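Sicherheitsbegehung Halle Pletport, Packplatz und Metallteile
Stand 31. März 2026, geprüft: Janaína Fontes
Liste aus August als Vorlage, Punkte 4 und 9 rausgenommen (gibts nicht mehr)

1. Boden und Laufwege
Stolperstellen: keine gefunden
Markierung Durchgang: abgelaufen, nachziehen
Behälter auf dem Boden: ja, geht nur wenn ausserhalb der Markierung. Bitte nicht halb drin halb draussen. Griffseite zum Gang, sonst zerrt man die Dinger übereck raus und hat den Rücken hinüber.
Kommentar: Kartons unten, Formteile oben ist ok — umgekehrt nicht! Schwarze Teile verkratzen sofort, und Anow schickt sie dann zurück. 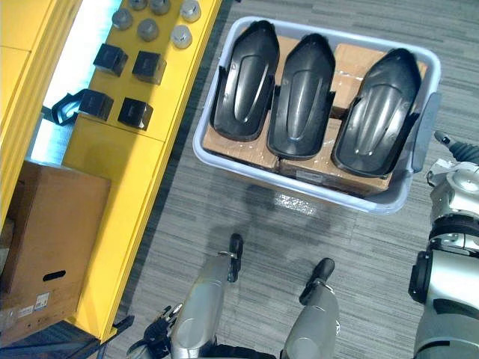 Füllhöhe max. bis Rand, nichts drüberstehen lassen. Beim letzten Mal waren 18 Behälter in der Halle, davon 6 überladen. Diesmal keiner aufgefallen, aber auch nicht jeden angehoben. Gewicht steht nirgends drauf, Aufkleber fehlen immer noch.
Status: teilweise erledigt

2. Metallteile, Kanten
Grat an Aussenkanten: Stichprobe, Handschuh bleibt nicht hängen
Spiegelnde Flächen: Blendung durch Deckenlicht, vom Sitzplatz aus unangenehm
Oberfläche: nicht mit blossen Fingern anfassen, Abdrücke gehen schlecht weg
Kommentar: Blendung wurde schon mal gemeldet, Vorgang 256. Keine Antwort. Ich meld es nochmal.
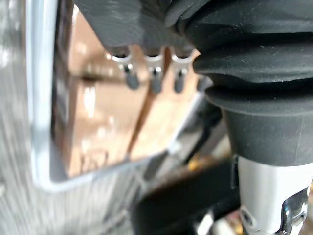 Zu Pkt. 2: spiegelnde Fläche mit silbernem Rand, rechts schwarzer Faltenbalg

Faltenbälge: Sichtprüfung auf Risse in den Falten, auseinanderziehen nicht nötig. Staub abwischen, trocken, kein Reiniger. Lösemittel macht den Gummi hart, hatten wir in Toledo, waren dann alle zu tauschen.
Status: offen (Wischtücher bestellt)

3. Gelbe Ablage
Standfest: ja, gerüttelt, nix wackelt
Kante vorn: keine Ausbrüche
Oberfläche: glatt, rutschig wenn Folie drunter liegt. Also Folie weg
Abstand der Teile: eine Reihe, nicht stapeln, nicht an die Kante
Kommentar: schwarze Schalen in einer Reihe mit Luft dazwischen, so solls bleiben. Runde Enden in die gleiche Richtung wär schön, ist aber kein Sicherheitspunkt.
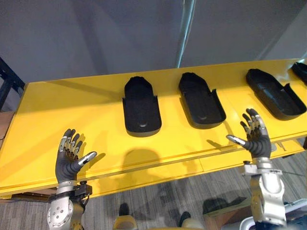 Getränke auf der Ablage weiterhin verboten, auch mit Deckel. Werkzeug ebenfalls nicht, dafür ist der Wagen da. Am Schichtende leerräumen und einmal drüberwischen, dauert keine 20 Minuten. Die Jomham-Matte vor der Ablage hat hochstehende Ecken — ankleben oder raus.
Status: erledigt bis auf Matte

5. Kratzer und Schrammen an Blechteilen
Feine Kratzer: zulässig, kein Eintrag nötig
Tiefe Kratzer mit aufgestelltem Grat: Teil sperren, roten Zettel dran
Gesickte Bereiche: mit dem Handschuh abfahren, auch in der Rille rundum
Kommentar: Grenze zwischen fein und tief ist nirgends definirt. Ich nehm den Fingernagel, aber das macht jeder anders. Muster wär gut.
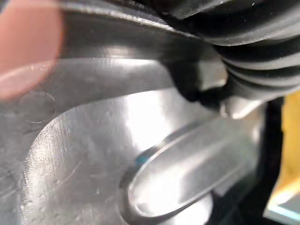 Ergänzung Spätschicht: Fingernageltest geht mit Handschuh nicht, und ohne Handschuh dürfen wir laut Punkt 2 nicht ran. Bitte eins von beiden ändern. Grenzmuster könnten wir selber machen, Ausschuss liegt genug da.

Antwort J. F.: stimmt, übernommen. Bis Muster da sind, im Zweifel sperren. Punkt 2 bleibt wie er ist.

6. Persönliche Ausrüstung
Handschuhe schnittfest: vorhanden, Grösse 8 fast leer
Schuhe: i.O.
Brille: nur beim Entgraten
Status: Handschuhe nachbestellen

Nächster Rundgang mit derselben Liste, offene Punkte 1, 2, 3 (Matte), 5 und 6 zuerst.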